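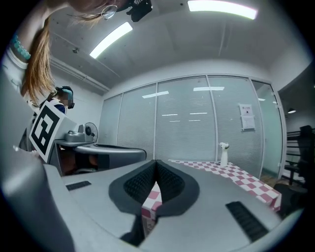

Ticket: Two-gripper episodes, left and right trajectories drift apart
Project: Clomach (handheld demonstrations, tabletop tasks)
Component: pose alignment
Opened: 5/29/23
Status: Resolved, one follow-up open
Priority: High

Summary

When we process episodes recorded with both handheld grippers, the left and right paths look fine on their own but don't agree with each other. At the moment of a handover the two sets of fingertips should be nearly touching. In the processed data they end up as much as 45 mm apart. Single-gripper episodes are fine. Replaying a bad episode on the Siteck arms makes them reach past each other and close on air.

Steps to reproduce

Take any bimanual episode from the tablecloth set. Run the mapping pass, then localize both grippers against the map. Plot the distance between fingertips over time and look at the handover. The gap should dip to almost nothing and it doesn't.

Expected: both grippers land in one shared frame, with a handover gap of a few millimeters.
Seen: the gap is too big, and it changes during the episode.

Log

Entry 1
First guess was time sync. If one stream lags, a moving hand shows up in the wrong place. I shifted the right stream forward and back in small steps and replotted each time. The gap moved a little but never closed, and it was still there in stretches where both hands were held still. A lag can't do that. Crossing sync off.

Entry 2
Recalibrated the lenses on both units with the Berrada board. Fisheye calibration is touchy near the rim, so this was worth doing anyway. Reprojection error went down on both. Handover gap unchanged. Keeping the new files, they're better than what we had.

Entry 3
Now it gets interesting! I overlaid the tracked features on the video and a lot of them are in places I wouldn't trust. The room has a glass partition, and the ceiling lights reflect in the panels. A reflection slides as you move, but the tracker treats it like a fixed point at some made-up depth. The tablecloth has its own problem: red and white checks, all the same, so a feature on one corner matches its neighbor one square over very happily. Each gripper locks on to its own mix of good and bad points, and the two maps slowly disagree.

Entry 4
Tried masking. Ran the same batch of 49 bimanual episodes four ways:

Baseline, no masks: 45 mm worst-case handover gap
Gripper bodies and fingers masked: a little better, still not usable
Grippers and people masked: about the same as the line before
Grippers, people and glass masked: clearly better, but some episodes now lose tracking when the tablecloth fills the view

So masking the glass helps a lot and then leaves us short of features. I don't want to mask the ceiling as well. The real light strips up there are some of the best points we have, bright and fixed and visible in nearly every view.

Entry 5
Reply to the question on this ticket about adding texture to the room: yes, posters would probably fix it here. The whole point of the method is that you can walk into any room with two grippers and record, though, so I'd like to solve it in software first.

Entry 6
The idea that worked. Each gripper carries a square fiducial marker on a plate, and in a two-handed task each gripper's camera sees the other one's marker pretty often. We were only using those markers as a sanity check during setup. Every sighting is a direct measurement of where one gripper is relative to the other, and it doesn't care about glass or checks at all. I added the sightings as constraints between the two trajectories and solved both together, where before we solved each against the map and hoped.

First try blew up. The marker size in the config was left over from the old printed sheet from March, so every distance was scaled wrong. Fixed the size, ran it again, and the two paths snapped together. I replotted the handover three times to be sure I was reading it right.

Entry 7
Full batch with joint solve and glass mask: worst-case handover gap is 3 mm, and 2 mm on most episodes. No tracking losses. This is so much better than I hoped for when I opened the ticket.

Also ran it without the glass mask, since drawing masks by hand is slow. The gap at the handover is nearly as good, but the pair of trajectories can still wander together relative to the table. They agree with each other and are both a bit wrong. Keep the mask for now.

Entry 8
Replayed a set of handovers on the Siteck arms at Jurkham. Fingers meet where they should — it's a lovely thing to watch after a week of near misses. Playback was at reduced speed. Full speed is a separate ticket.

Cause

Reflections in the glass and the repeating table pattern gave each gripper a slightly different map error. Nothing in the pipeline tied the two grippers to each other after the start of the episode.

Fix

Joint solve using marker sightings, now on by default for bimanual episodes. Marker size is read from the hardware file and the run stops with an error if it's missing. Single-gripper processing is unchanged.

Notes for anyone collecting

Keep the marker plates clean and don't put tape across the black border. If a task keeps the hands far apart, bring the grippers together at the start and at the end so each one gets a look at the other. Over a second of clear view is plenty. Old episodes don't need to be recorded again, just reprocessed — the sightings are already in the video.

Follow-up

Automatic detection of reflective surfaces, so the mask doesn't have to be drawn by hand. Left open under Clomach, pose alignment.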